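Woo-jin Ahn on keeping a municipal water meter honest

September 24, 2023

Woo-jin Ahn has tested water meters for the town of Jemden for long enough to have retired two of his own test benches. The current one occupies the ground floor of the utility's workshop on the Lill side of town, next to the pump store. It takes meters six at a time, in series, and runs them against a weighed tank. He agreed to talk about what the results show and why the town changed its replacement schedule in June.

Jemden has 1,693 metered connections. Of these, 822 are fitted with positive displacement meters, the type in which a disc or piston is pushed around a chamber by the water passing through it. The remainder are a mixture of multi-jet and ultrasonic units, bought in batches as streets were relaid.

"People assume a worn meter reads high," Ahn said. "They get a large bill and they want the meter tested. I test it, and it reads low. The large bill was a toilet."

The mechanism is simple. Clearances inside the chamber grow with wear, and water slips past the disc without moving it. At ordinary flow the slip is a small share of the total. At low flow it can be most of the total, and below a certain rate the disc stops turning altogether. Ahn runs every meter at three flows for this reason, and the low-flow run is the one he looks at first.

The low-flow run is also the slow one. A meter under test at a quarter of a gallon per minute has to pass enough water for the register to be read properly, and the bench cannot be hurried.

"You set the valve and you wait," he said. "If the rate drifts, you throw the run out and start again. I used to let small drifts go. Then I plotted them, and I stopped letting them go."

The old schedule called for replacement by age. Every meter came out at a fixed number of years, whatever its condition, and went to scrap. Ahn objected to this for some time before he had the numbers to support the objection. In his view age is a poor guide, and the volume a meter has registered is a better one. A meter in a house with one occupant may be nearly as good at twenty years as on the day it was installed. A meter at a laundry may be finished in six.

To make the case, he pulled 424 displacement meters over three seasons and tested all of them as found, without cleaning. He is particular on the last point. A meter that has been rinsed, or left on a shelf long enough for its chamber to dry, gives a different result from the one it was giving in the ground. The crews were told to cap both ends full of water and bring the meters in the same day.

"The first month, half of them arrived dry," Ahn said. "I recorded them, but they are in a separate table."

When sorted by registered volume, the results formed a reasonably clean curve. When sorted by age, they did not. The exceptions were of more interest to him than the curve. A cluster of meters from the upper end of Cirnis Road failed at low flow with very little water behind them. He opened several and found fine grit scored into the chamber walls. The main there had been repaired twice in one winter, and he believes it was not flushed for long enough after the second repair.

The schedule adopted in June replaces meters on volume, with an age limit kept as a backstop. It also adds an as-found test for any meter within 300 feet of a main repair. Ahn wanted a greater distance and was talked down on cost.

He is less settled on the ultrasonic units. They have no moving parts, so the wear argument does not apply, and their low-flow performance when new is better than anything else on his bench. His reservation concerns the battery and the electronics, which fail without any decline beforehand. 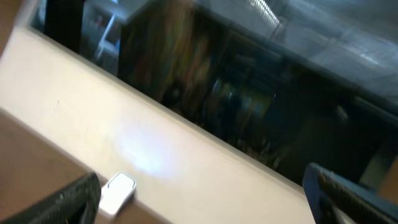
"A disc meter gets worse slowly, and it goes on telling you something," he said. "The ultrasonic is right until the display is blank. Then you are estimating the bill from last year, and the customer is on the phone."

The supplier, Wimik, quotes a battery life that Ahn neither accepts nor disputes. The oldest unit in Jemden has not reached it. He has asked for the transmit interval to be lengthened on part of the stock, to see whether the voltage falls more slowly, and expects to have something to report after two more winters.

Asked what a smaller utility should do without a bench, he recommended sending out a sample each year and choosing it by volume. He would also ask the outside laboratory for the raw weights and register readings along with the percentages. Some laboratories correct for water temperature and some do not, and a percentage alone does not show which was done.

He would spend the next dollar on the reference tank before anything else. The scale under it is checked with certified weights twice a year, and the check takes most of a day. In one year it was skipped. When it was finally done, the scale was found to be reading light, and every result since the previous check had to be worked again from the sheets.

"We still had the sheets," he said. "On paper, in pencil. I have kept it that way."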